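4. Booking group lessons

Use this section to set up a block of golf lessons in Clondside and take payments from members. You need a coach login. If you only have a starter login, ask your club administrator to change it.

1. Open Lessons and select New Block.
2. Enter a name for the block, then pick the coach from the list.
3. Set the number of places. The limit is 8 per coach on the practice range and 18 on the course.
4. Choose the start date and the weekly time slot.
5. Select Save Draft.

Note: A draft block is not shown to members. It stays in your own list until you publish it.

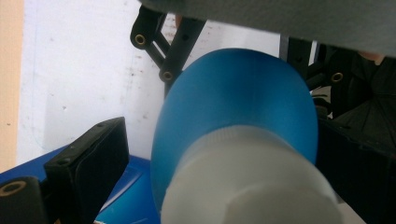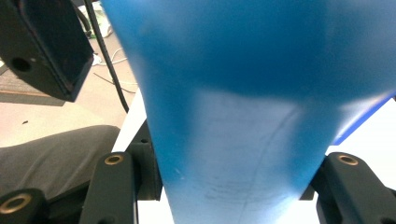

Blue item, two close views

4.1 Publishing the block

1. Open the draft and check the price. Prices are per player for the whole block – not per lesson.
2. Select Publish. Members can now book from the club page.
3. To hold a place for someone, select Reserve and type the member's name.

Caution: Once the first payment is taken, the price is locked. To change it you must cancel the block and refund every player.

4.2 Waiting list

When a block is full, new bookings go to the waiting list. If a player drops out, the next person gets a message and has 23 hours to accept. The list holds up to 130 names.

To turn the list off, clear the Waiting List box under Block Settings.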